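Unit 6 Handout: Can Machines Do the Chores Yet?
Introduction to Automation, evening section
Instructor: Mwende Kashindye

Read this before class. It covers the same ground as the lecture, with a few parts I will skip over at the board. Bring it with you in April when we do the plant visit, because the questions at the end come back then.

1. What we mean by a chore

A chore is a short job that a person does without much thought. Clearing a table is a chore. So is wiping a counter, moving a tray from a bench to a cart, or putting boxes back on a shelf. On a shop floor the word people use is "tending" - keeping a machine fed, keeping the area around it clear, carrying parts from one station to the next.

Chores are cheap when people do them. A new hire at a place like Vindberg gets shown where the trays go once, maybe twice, and after that is expected to manage. If the cart is parked a little crooked, the new hire still puts the tray on it. Keep that crooked cart in mind for the rest of the unit.

2. What has been solved

Fixed work in a fixed place was solved long ago. Bolt an arm down, bring it the same part in the same position every time, and it will run all shift. Most of the machines you saw in Unit 4 are of this type. The trouble is that someone has to build the fixture, and a fixture only makes sense if you make a lot of one thing.

Moving across a clear floor is also in decent shape. Carts that follow a route or a map are an ordinary purchase now. Marked floor areas help the people as much as the machines, since everyone can tell where something is supposed to stop.

3. What has not been solved

The hard part is the last few inches. A hand has to get to the object, close on it, and know that it has it. Three things get in the way.

Seeing. A camera near the hand gives a close look, but the hand itself and parts of the arm block much of the view. Shiny metal and bright lights make it worse. A camera higher up sees more of the room but less of the contact. Most designs use both and then have to make the two agree.

Feeling. A person picks up a cup and knows at once if it is slipping. Rubber pads on the fingers give a better grip, but a pad alone does not tell the controller anything. Touch sensors exist. They add wiring, they wear, and they are one more thing to calibrate.

Reaching. A room built for people has tables with legs and braces, shelves, posts and corners. The arm has to get its elbow past all of these as well as its fingertips. Students tend to plan the path of the hand and forget the rest of the arm.
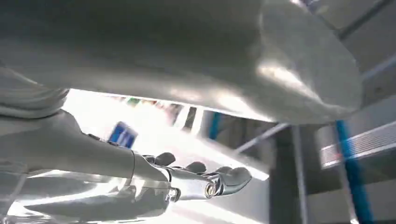
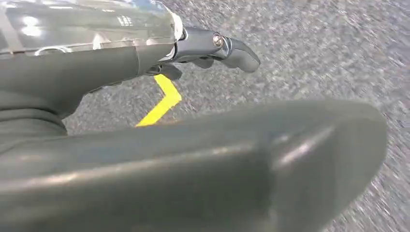
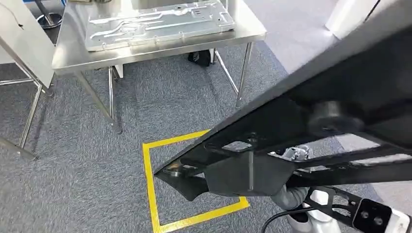
Fig. 6.1. Arms and hands at work. First: a hand with dark finger pads, a grated shelf to the right. Second: a hand close over taped carpet. Third: a black arm over a taped area, with a steel table behind.

4. A worked case

Use this one for the homework. Predine is a small shop that machines flat metal plates. Shengli Du, who ran the trial there, let us use his notes. The job was to pick a plate off a table, turn, and set it on a second table. A person does it in 15 seconds.

In the first week the machine took over 3 minutes per plate, and a worker stood by the whole time. Out of 21 tries, 15 plates ended up on the second table in an acceptable position. Of the other six, two were never picked up, three were put down too close to the edge, and one try was stopped by the worker.

Look at where the failures are. Picking was mostly fine. Placing was the weak step, and the notes blame the second table, which had been shifted between runs. That is the crooked cart again.

Du's shop did two things about it. They marked the floor where the second table belonged, and they had the machine take another look at the table before lowering the plate. The notes stop before a full second count, so please do not write in your homework that the fix worked. We don't know that.

5. So, yet?

For a repeated job in a tidy space with someone nearby, partly. For a kitchen at the end of the day, no. Be careful with demo videos. Ask how many tries were made, who set up the room, and whether a person was steering. A machine steered by a person can still be useful, and it is a common way to gather training data, but it has not done the chore by itself.

Also be careful with "it did it once." Rweyemamu, our main reader for this unit, counts a job as done only when the machine can go a full shift without being rescued. I think that is strict for homes and about right for a shop floor. Vistus, in the second reading, uses a looser test. Compare them.

Homework

a. Work out the success rate in section 4, first for picking alone and then for the whole job. Say how you treated the stopped try.
b. Choose one chore from your own job or home. Write down every step, including the ones you do without noticing.
c. Mark each step as seeing, feeling or reaching. Some steps will need more than one mark.
d. Name one cheap change to the room that would make the chore easier for a machine, and say whether the people using the room would put up with it.

One page is enough. Handwritten is fine if I can read it.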